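Fio sobre as demonstrações por teleoperação que estamos gravando na Kundimar desde setembro. Vou postando aos poucos.
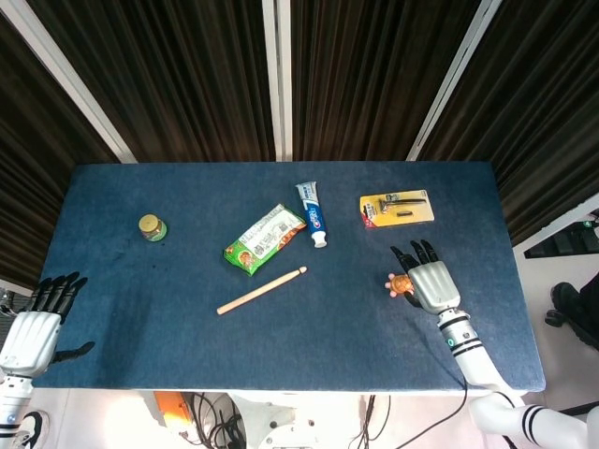

Mesa de coleta, com a tartaruga laranja na mão direita do robô.

A tarefa é simples de enunciar: o operador veste as luvas, pega um objeto da mesa, leva até a posição pedida e solta. Cada execução vira um episódio. A meta desta rodada é 600 episódios válidos.

Quem opera de manhã é a Ivone Rocha. À tarde sou eu. Trocar de operador muda bastante o jeito de pegar as coisas, e queremos essa variação nos dados.

Os objetos são de mercado e de gaveta: pote de vidro com tampa, pacote de salgadinho, pasta de dente, barbeador ainda na cartela, baqueta de madeira. Formas e rigidez bem diferentes entre si.

O pacote é o pior. Amassa, muda de forma a cada pegada e os dedos escorregam no plástico. Descartamos 74 episódios até agora e boa parte é dele.

A baqueta também dá trabalho. Fina e encostada no feltro, ela rola quando o dedo chega torto. A Ivone passou a entrar com a mão mais baixa e melhorou.

A tartaruga é o objeto de aquecimento. Dá para segurar entre o polegar e a palma sem muita precisão — bom para quem está começando.

Sobre atraso: com a rede do prédio chegava a até 100 ms e a gente corrigia demais o movimento. Passamos para cabo direto e ficou confortável.

Perguntaram do software. A gravação roda no Zendbridge, com as duas mãos e a câmera da cabeça no mesmo relógio. O Rogério Barros escreveu o script que separa os episódios ruins.

Regra que adotamos: se o operador hesitar mais de 6 segundos no meio da pegada, para e refaz. Episódio com hesitação longa ensina o robô a hesitar.

Próxima etapa é repetir tudo com os objetos em posições sorteadas. Posto aqui quando tiver resultado do treino.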